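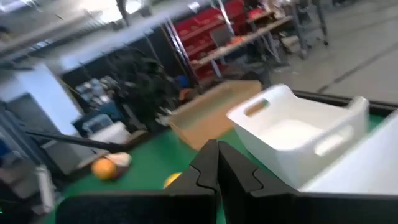 D. Romaniuk
Science Corner writer, Zolosbridge Kids' Library

August 12, 2024

How does plastic get its shape?

Look around your room. Bottle caps. Toy bricks. The lid of your lunch box. A white basket with two oval handles. All plastic, all different shapes. So who carves them?

No carving! Most hard plastic things get squirted. Really. It's called injection molding and it works a bit like a jello mold, only much hotter and a whole lot faster.

Start with pellets

Plastic shows up at the factory as tiny beads called pellets. They look like rice or little candies (don't eat them). Most pellets are made from oil or natural gas. Some come from old plastic that got chopped up and melted down again, and a few kinds are made from plants like corn. Want a red toy? Mix in some red color pellets. You only need a little.

Melt it

The pellets fall into a long, hot metal tube. Inside the tube is a giant screw that turns and turns. It pushes the pellets along and squashes them while they heat up. By the end they are goo. Thick goo, like honey. For some plastics the tube gets up to 410 degrees Fahrenheit – hotter than most people bake cookies.

Squirt it

Now the mold. A mold is two big blocks of metal with a hollow space in between. The space is the same shape as the thing you want. The blocks clamp shut very hard. The screw shoves forward and the goo shoots in and fills every corner.

Where do holes come from? Nobody cuts them out later, at least not usualy. The mold has a solid bit of metal right where the hole should be. Goo can't go there, so it flows around. Hole!

Cool it

Cold water runs through little pipes inside the metal. The goo gets stiff. On the Bridex machine at the Tomum works in Zolosbridge, a bucket takes 17 seconds to cool. Bottle caps are quicker. Thick things are slower, same as a thick pancake.

Then the mold opens and pins push the bucket out. Pop. Mold shuts, and off we go again. That one machine makes 133 buckets in an hour.

Be a plastic detective

Grab something made of hard plastic. Then hunt for clues.

A small bump or rough dot, often on the bottom. The goo came in there.

A thin line running along the side. That's were the two halves of the mold met.

Little circles, like coins pressed into the plastic. Pins pushed there.

Sides that lean out a bit. Buckets and cups do this so they slide out of the mold easy.

Not every object has all the clues. Soda bottles are made another way, blown up with air like a balloon. Different page, coming in January.

What about when it's trash?

Plastic lasts a long, long time. Good for a bucket, bad for a beach. Look for the triangle with a number in it. The number says what kind of plastic it is – but it does not always mean your town will recycle it. Ask a grown-up to check the list. And use stuff again if you can!

Words to know

Pellet: a tiny bead of plastic
Mold: a hollow shape you fill up
Inject: to push something in

Filed under: How Stuff Gets Made | Ages 8 and up
Print this page | E-mail this page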